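Steel That Stays Sharp

Raili Suominen has carried the same folding knife since October, and she has sharpened it twice. The Trerna Darum is a plain thing with a four-inch blade and a liner lock that closes with a firm click.

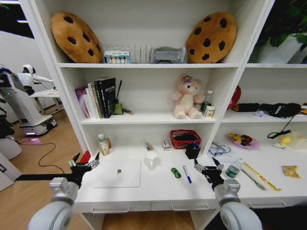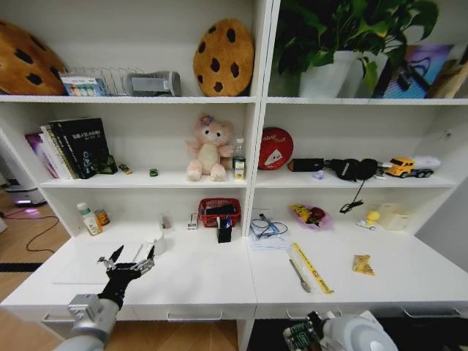

2 min read

She used it through the end of the deer season, mostly for skinning and cutting cord. The edge held well on hide and less well on bone. The handle scales are textured enough to grip in gloves, though the pocket clip sits too high for her liking and can't be moved to the other side.

Genji Furukawa, who guides further north, prefers a fixed blade and says so often. He borrowed the Darum for a weekend and gave it back clean, with the pivot screw tightened.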